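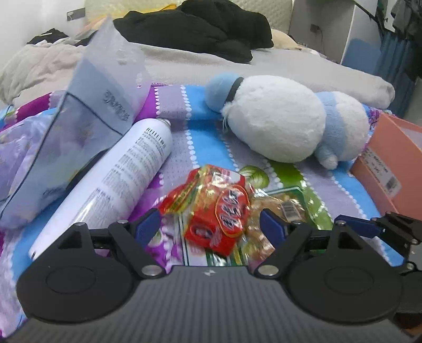
Chapter 3. Pattern and Repeat in Household Textiles

Most cloth in a home is made by repeating a small unit of design many times. The length of this unit is called the repeat. When stripes are bright and other patterns are placed together with them, as on the bedspread in the photograph, the eye reads the stripe first and the smaller figures later. A designer must therefore decide the stripe before anything else. At the Szénási mill in Trembridge, where Mereana Sutcliffe taught weaving for many years, students drew only stripes until November, and after this they were allowed to add figures.

In this chapter we study how a repeat is planned on paper and how it is moved to the loom. Section 3.1 explains the warp stripe. Section 3.2 compares two cloths, one with a repeat of 44 threads and one with a repeat of 177 threads. The reader will need squared paper and colored pencils.

Key words: repeat, warp, weft, ground, border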